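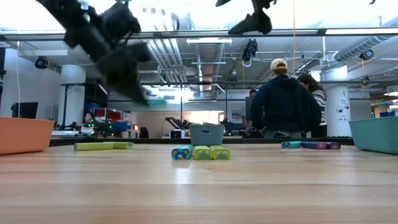

One reader of last term's notes wrote in to say that sorting by size is the wrong place to start a unit on warehouse slotting, and that pick frequency should come first. Fair point. Have moved it up. Week 4 now runs: frequency, then size, then weight.

Courses > Operations Basics > Week 4 > Slotting

Syllabus | Readings | Problem sets | Office hours

WEEK 4 — WHERE THINGS GO

Slotting = deciding which item lives in which location. Sounds dull, drives most of the labor cost in a small warehouse. Walking is the big one. Pickers walk far more than they pick.

Frequency first. Rank items by number of picks, not by units sold. A case of 96 pulled once is one pick. Students lose marks on this every year.

Running case: Tapsell, parts distributor, 3,000 items on file. Only 286 of them moved last April. Of those, 174 were stored past the second cross aisle. So the busy stuff was at the back and the dead stuff by the packing bench. Why? Slots were given out in order of arrival and never looked at again.

ABC classes
A — top movers, closest to packing, waist to shoulder height
B — next ring out
C — the rest, high or low shelves fine

Cutoffs are a judgement call. 80/15/5 of picks is the usual split, dont treat it as law.

Then size. Cube per order vs. cube of slot. Too big a slot wastes face space, too small means restocking mid shift.

Then weight. Heavy low, allways, even if it's an A item.

Family grouping: items ordered together sit together. Exception — look-alikes. Split those up or mispicks climb. Branow case in the reader, pp. on labels, skim it.

Re-slotting: moves cost labor too. Compare hours saved per week with hours to move. Clorkow problem (set 4, no. 2) is exactly this. Show the payback period.

Next week: Sketel, batch picking. Bring set 4.

Questions: see course office page | © 2026 Operations Basics | Back to top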